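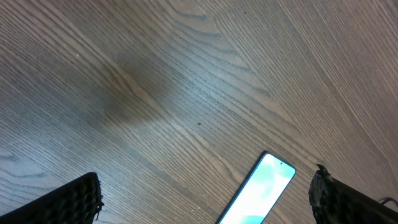 # Niederschlag selbst messen: der erste Regenmesser im Garten

Wer einmal damit anfängt, will jeden Morgen nachschauen, versprochen! Ein eigener Regenmesser zeigt wunderbar, wie verschieden ein Schauer ausfallen kann, sogar zwischen zwei Ortsteilen. Bei uns in Hasilport lagen wir im April oft deutlich unter den Werten aus Trornden, und das sind nur 8 Kilometer.

## Der richtige Platz

Sucht euch eine offene Stelle auf Rasen. Die Faustregel: Abstand zum nächsten Hindernis mindestens doppelt so groß wie dessen Höhe. Die Oberkante kommt auf einen Meter, exakt waagerecht (Wasserwaage!). Bei einer Auffangfläche von 200 cm² ist das Umrechnen herrlich einfach — 20 ml im Messbecher sind 1 mm Niederschlag, also ein Liter pro Quadratmeter.

## Ablesen

1. Immer zur gleichen Zeit, zum Beispiel um 7 Uhr.
2. Auf Augenhöhe gehen und den tiefsten Punkt der gewölbten Wasseroberfläche ablesen.
3. Wert auf eine Nachkommastelle notieren, auch die 0,0.
4. Behälter ganz ausleeren und wieder einsetzen.

## Und bei Schnee?

Trichter und Innengefäß herausnehmen, den Schnee im Außenbehälter sammeln, drinnen abgedeckt schmelzen lassen und dann messen. Kiran Khurana gießt lieber eine abgemessene Menge warmes Wasser dazu und zieht sie hinterher wieder ab. Geht viel schneller!

Am Jahresende wird addiert. Meine letzte Summe: 577 mm — ziemlich trocken, aber was für ein schönes Gefühl, diese Zahl selbst gemessen zu haben!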